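無垢の棚、オイルとワックスどっちで手入れしてます?

1 名前:mokume_suki 2020年9月2日
明るい色の木の棚をリビングで使って5年目です。
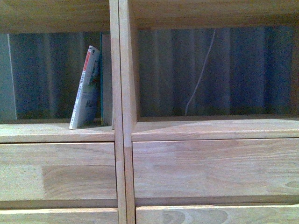 8月に重い腰を上げて手入れしようと思ったんですが、Brokilettiの蜜蝋ワックスとDrassideの植物オイルで迷ったまま月が変わってしまいました(笑)木目が気に入っているので、あまり濃い色にはしたくないんですよね。みなさんどうしてますか?

2 名前:kanna15
うちはオイル一択。染み込むから輪ジミに強い気がする。ただ塗った直後はけっこう黄色っぽくなるよ。

3 名前:yuru_diy
えー、私は逆でワックス派です。オイルは乾くまで本を戻せないのがつらくて……。ワックスなら休みの日の午前中に塗って、夕方にはもう全部並べてました!

4 名前:kanna15
>>3
でもワックスって夏場ベタつかない?前に使ったとき文庫本のカバーがくっついて泣いたんだけど。

5 名前:yuru_diy
それ塗りすぎでは(笑)薄ーく伸ばして乾拭きすれば平気ですよ。

6 名前:tana_oji
どっちでもいいけど、塗る前に240番くらいで軽くやすった方がいい。あと突板だったらやすりすぎ注意な。1の棚は本当に無垢?

7 名前:mokume_suki
>>6
Pulbyっていう近所の家具屋で無垢と言われて買いました。そこは信じてます……

8 名前:hoshizora_k
値段で決めるのもありかと。こっちの店だとワックスの小缶が676円、オイルは2466円でした。まず小缶で試して、気に入らなかったら考えればいいような。

9 名前:kanna15
ワックスの上からオイル塗っても染みないぞ。順番は考えた方がいい。

10 名前:mokume_suki
なるほど、順番は盲点でした。棚板の裏の目立たないところで、まずオイルから試してみます。ちなみに布って古いTシャツでいいんでしょうか?

11 名前:yuru_diy
綿ならOK!オイルの布は水に浸してから捨ててくださいね、自然発火するので。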